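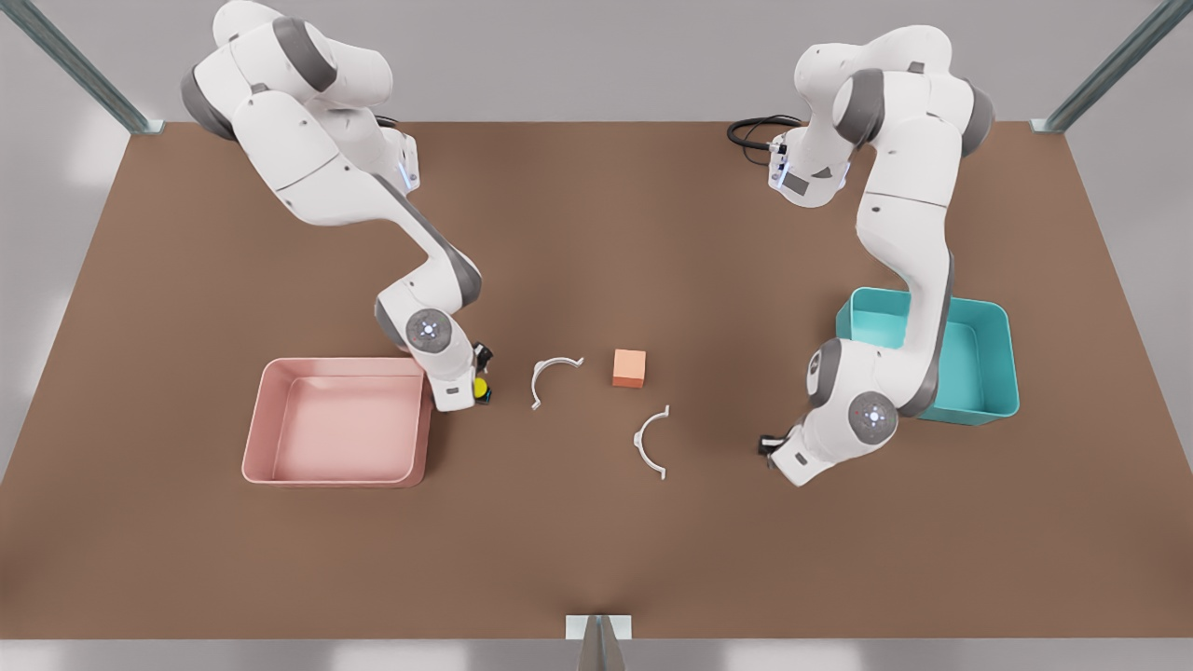
## Bench notes: getting the two-arm sorting cell ready for Gramstead

May 4, 2022

Hello everyone, and thank you for your patience while the spring issue got pushed back (my fault, the parts order ate my whole April). Several of you wrote in asking how the sorting cell is coming along, so I've given it the long slot this time and moved the reading list to the next one.

For new readers, the cell is a pair of white arms mounted at the far edge of one brown table, with a shallow pink bin on one side and a taller teal bin on the other. We call them right and left from the robot's point of view, so if you stand at the near edge and look across, the right arm is on your left. I have mixed this up more often than I care to admit, and so has Sivaprasad, who built the simulated version of the cell and really ought to know better! We now write "robot's right" in every note, in full, and it has saved us a good deal of shouting.

The simulation is where all the setup happens first. Every change to the layout gets tried there before anyone picks up a wrench, and I've grown very fond of working this way. The test parts this round are a small yellow piece with a black band, an orange cube, and a couple of those thin white arcs with tabs at the ends. The cube is easy and always has been. The arcs are the ones that keep us honest, lying so flat on the table that the fingers have to come down very low to get hold of them, and Sibel spent most of two weeks on nothing but that last bit of the descent.

What she settled on is a slower approach with the wrist turned to match the opening of the arc, and a short pause before the fingers close. The real cell ran 835 picks on the new settings and dropped 53 of them, which is far better than where we were in the winter. Most of the drops were arcs, as you'd guess.

### Where the bins go

We also moved the bins. The old layout had the teal one much closer to the middle, and the left arm had to fold up on itself to reach down inside. It now sits well out to the side, and the arm crosses over it on the way to the middle of the table. That looks a bit alarming the first time you watch it, but there is plenty of room as long as the height limit is set. Please do set it! Shadi has put the number on the card taped inside the cabinet door, and if you change bins for any reason you'll want to measure the new one from the tabletop to the top of the rim and update the card too.

The pink bin is much more forgiving, being so shallow. The one habit worth picking up is to check the release point at the corner nearest the middle of the table, where the right gripper comes in. After a bin has been lifted out and wiped down it tends to go back a little crooked, and a crooked corner is all it takes for a part to catch on the rim.

### Looking after it

Carla has rewritten the weekly checklist, and it is now short enough that people do it. In order:

1. Power down and wait for the status lights to go out on both arms.
2. Wipe the fingers with a dry cloth. No sprays, please.
3. Look over the cable behind the left arm. It should lie in easy coils on the table, with nothing pulled tight over the edge.
4. Check the bolts on the support posts by hand, then with the wrench if anything gives.
5. Power up, home both arms, and run the cube on its own before adding anything else.

Finger pads get swapped every 112 hours of running time. We had been stretching that (guilty again), and the worn pads were behind a run of misses that Samira first thought was a camera problem - she had the whole mount apart on the bench before she noticed how shiny the rubber had become. The spare pads from Hollmann fit fine, though you do have to trim the backing a touch.

The cell goes over to Gramstead in September. Before then I'd love to have a few more people comfortable with the startup routine, so if you can spare an afternoon, let Carla know which days suit you and she'll pair you up with somebody. Sivaprasad is also happy to send out the latest simulation files to anyone who wants to try their own layout first.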